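Call for participants: household tins and what people keep in them

Rememeo is looking for people to take part in a study of everyday storage tins. We want to hear about biscuit tins, tea tins, sweet tins and any other decorated tin that has stayed in a home after the food was eaten. The study is about how these tins are used, who looks after them and how they get passed on.

Who can take part

You can take part if you are 18 or over and have at least one decorated tin at home that has been in use for 10 years or more. It does not need to be old, rare or in good condition. Rust, dents and missing lids are fine. If you have inherited a tin and do not know much about it, we would still like to hear from you.

We have places for 86 people. So far 69 have been filled, mostly by people who keep sewing things or photographs in their tins. For the remaining places we would especially like to hear from:

People who keep tools, screws or garden seeds in a tin
People who keep letters or official papers in a tin
People under 30
People who share a house with others they are not related to

What we will ask you to do

There are two parts. First you fill in a short form about your tin: its size, where you keep it, what is in it now and what has been in it before, as far as you know. You can leave out anything private.

Second, you talk to one of our interviewers for an hour. Interviews can be held at our rooms in Flinon Street, or by telephone. We record the sound only. You are welcome to have a family member with you, and to have the tin in front of you while you talk. Please tell us beforehand if you need a ground floor room or an interpreter.
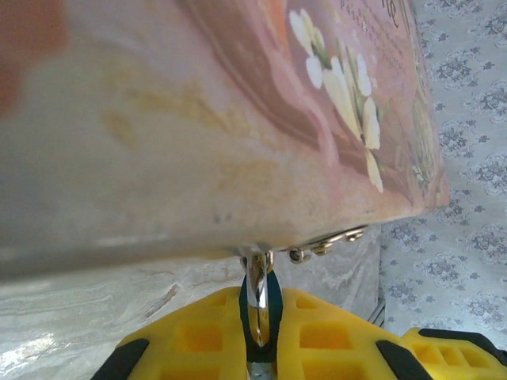 Printed tin with white and cream blossoms on dusty pink.

We will also ask for up to four photographs of your tin, taken on a phone or any camera. They do not have to be good. If you cannot take photographs, say so on the form and we will do it when you visit.

We do not value tins and cannot tell you what yours might sell for. We also cannot accept tins as gifts or store them for you.

Payment and expenses

Each participant receives a £25 shopping voucher after the interview. Bus and train fares to Flinon Street are paid back on the day if you bring your tickets. We cannot pay for taxis unless this has been agreed in advance.

What happens to your information

Recordings are typed up and then deleted. Your name and address are kept apart from the typed interview and are not used in anything we publish. Short extracts will appear in a booklet called The Rocha Tins, with a print run of 600. Every participant gets a copy. You can withdraw at any point before the booklet goes to the printer, and you do not have to give a reason. You keep the voucher if you withdraw after the interview.

How to apply

Ask for a form at the Rememeo desk in Flinon Street, or at the Jukent reading room during opening hours. Large print forms are kept at both. Completed forms can be handed in at either place.

Interviews will take place on weekdays throughout the first half of December, with a few evening slots for people who work. We will reply to everyone who applies, including those we cannot fit in.

Posted 2019-11-24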